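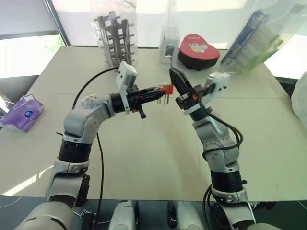 Aarti Semwal asked last time whether the handover fault was a gripper problem or a cable problem, and said the report read as though we had not decided. Fair comment. The answer is cable, and these notes follow the order in which we got there.

SLIDE 2 — THE FAULT
Task is a two-arm handover. One arm holds the part, the other closes on it, the first lets go. On Thursday the receiving arm stopped short of the part and the giving arm opened regardless. The part fell to the table. No injury, no damage to either arm. Logged as a dropped load all the same, under the Girnesham rules.
Say clearly: the giving arm should never open without a confirmed grip on the other side. Two faults, then, and the second is the one that matters.

SLIDE 3 — WHAT THE LOG SHOWED
Cycle 2,710 of the run. Wrist camera on the receiving arm lost its picture for 4 seconds. The controller kept the last good position and carried on as if it were current. Pause here, there is usually a question.
Naveen Awasthi reseated the plug and could not repeat the fault with the arm still. With the forearm turned to the end of its travel he got it at the second attempt.

SLIDE 4 — WRIST VIEW

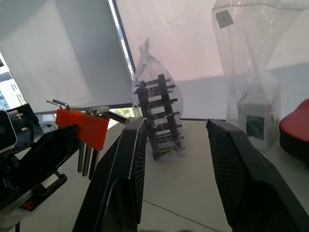
Wrist camera view between the fingers. Hex keys in orange holder at left.

Point out how much the handover depends on this one view. If it freezes, the arm has no other way of knowing where the part is. The Rornska software marks a frozen picture as stale, but our release step did not read that mark. It does now.

SLIDE 5 — CABLE ROUTING
The cable had been tied too close to the wrist. At full turn it pulled on the plug. We have moved the tie back along the forearm and left more slack. More slack brings its own risk: a loop can catch on the other arm or drag a part off the table. Gaurav Pandey wants a fixed sleeve. Not yet agreed with Uniyal, who supply the brackets.
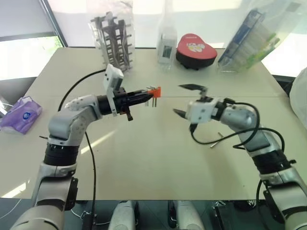
The hex key holder is the harder of the two test parts. The keys can slide in it, so the weight shifts as the arm turns, and a bare key dropped from height will bounce. Limit for the release height is now 20 mm above the table for any part with loose metal in it.

SLIDE 6 — OPEN ITEMS
Stale picture now stops both arms, grippers held closed. Tested by pulling the plug by hand, not yet by a real cable fault.
Sleeve: waiting on Uniyal.
Same tie position is used on the Zondside cell. Omprakash Malhotra to check before the next run there.
Questions. Keep the log extract open in case someone asks for the timings.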